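Nallevano Opens Kitchen Storage Workshop in Stadeck

STADECK, February. Nallevano, the home organizing firm behind the Lopes pantry plan, will open a workshop this month for people who own more lids than containers. Classes run 45 minutes and take up to 14 people, all of whom are asked to leave their label makers at home.
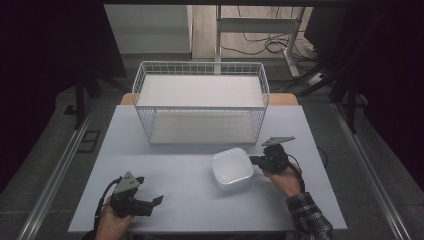 Shelf space is the first lesson, and the one most likely to cause arguments on the drive home. Students start with a bare two-tier wire rack and a single lidded food container, then decide what deserves the top shelf. The Tristero method, our house system, allows 11 containers per household. Appeals are heard after class and usually denied.
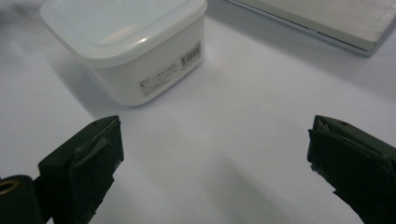 The second lesson covers leftovers, including how long a spoonful of rice may be kept for sentimental reasons. Students go home with a printed shelf plan and 2 spare lids, which will fit nothing they own.

Places can be booked at the Nallevano front desk in Stadeck.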